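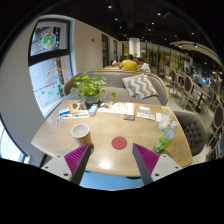
When our group started the Brollance project, we thought the rules would be the easy chapter, something to write up in an evening after the real work of collecting demonstrations was finished. It ended up taking most of February, and I am glad it did. Our subject is good practice for recording with hand-held grippers in shared spaces, meaning lounges, lobbies and other rooms where people are going about their own day. A shared table is a surprisingly full place. There may be a paper cup at one side, a plastic bottle at the other, printed papers and little boxes toward the back, and people sitting together at another table beyond the sofa. Each of those things raises a question that a lab bench never does, and our first draft of the rules answered hardly any of them.

We began by reading the house rules of our own lab, which were written for arms bolted to the floor. They are good rules, but they talk about fences and stop buttons, and a person walking about with a gripper in hand has neither. Dong-geon Bang went through them line by line and kept what still made sense. Ye-rin Bae then wrote the new parts, and Wenceslao Montes, who has more patience than the rest of us put together, tried each version out on students who had never held the tool before. Our advisor, Dela Atinga, read every draft and sent most of them back (with very kind notes, I should add).

Version four is the one we are handing in. It asks for the following:

Before recording, the operator speaks to everyone seated within view and tells them what is being recorded and for how long. If anyone would prefer not to be in it, the session moves or waits.
Printed pages are turned face down or taken off the table unless the task needs them.
Open drinks are not used as objects to grasp. Closed bottles are fine.
The finger pads are wiped before the first object and again after anything that people eat or drink from.
Walkways stay clear, and the operator does not step backward while looking at the tool.
Objects belonging to other people are left where they are.

The rule about seated people caused the longest discussion. Chang-ho Cheon felt that a sign at the door ought to be enough, and in a busy lobby I can see his point, as you cannot stop every person who comes through. The rest of us wanted a spoken request. We settled on both, with the sign for people passing and the conversation for people sitting down.

We checked version four against 185 recorded sessions, and 179 of them met every point. The other six all missed the second wiping of the pads, so we moved that line higher on the card that operators carry. The card itself takes more than 40 seconds to read aloud, and Wenceslao would still like it shorter.

Two matters are left open. We have no good rule yet for children, and we did not settle how long raw recordings should be kept before faces are blurred. Dela has suggested we take both up with the Nulteck group next term, and Ye-rin has already started a list of questions for them.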